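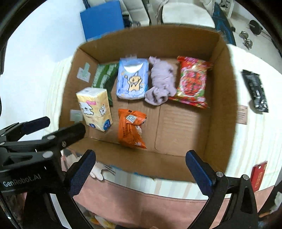
Gripper Bench FAQ
Kosberg Handling Lab, Donora office
Last updated November 2020

What is this page for?
People keep writing in to ask which gripper they should buy. We don't sell grippers. We try them on awkward objects and write down what went wrong, and this page covers the questions we get most.

Why do you test on snack bags and tissue packs?
Aluminum cubes are very easy to pick up, and every gripper we have ever been sent is excellent at them. Soft packaging is where the brochures go quiet. A shiny bag with crimped ends slides, a tissue pack squashes, and a knotted cloth does whatever it wants.

Why a cardboard box and not a proper bin?
Walls. Most of our misses happen when the item is leaning in a corner and the fingers have nowhere to open. We also like that cardboard gives a little when you hit it, and we hit it a lot.

How does a trial run?
One item out of the box and onto the cloth counts as one pick. Each gripper gets 60 picks per session, with the box refilled in between. If an item drops outside the box, that's a miss, even if it lands somewhere convenient.

Hand-held or arm-mounted?
Hand-held first. You learn more about finger pads in one afternoon of squeezing things yourself than in a week of tuning a controller. Anything that survives goes on the arm, which is called Samuel for reasons lost to an old purchase order.

Do ridged pads beat smooth ones?
On wrinkled plastic, usually. On cloth the difference was too small to argue over, though we argued. On thin cards lying flat, neither kind has much to brag about, and fingernails remain the market leader.

Where should the camera go?
On the gripper, looking down past the fingertips. We spent most of March with one on a pole and got many fine views of the back of somebody's wrist. Glossy packets throw glare into either one, so dim the overhead light before you blame the software.

Which controller do you use?
Gronanine, our own, in its fourth rewrite. It logs finger width and motor current and very little else. We have over 345 sessions in it now, some of them labeled.

So which gripper won?
Depends what you're picking up. Sorry. The wide-opening ones do better with fat packages and worse in corners, and we have yet to meet one that does both without sulking.

Can I send you mine?
Yes, with a charger and all the screws. Allow 4 weeks. Please don't include an aluminum cube.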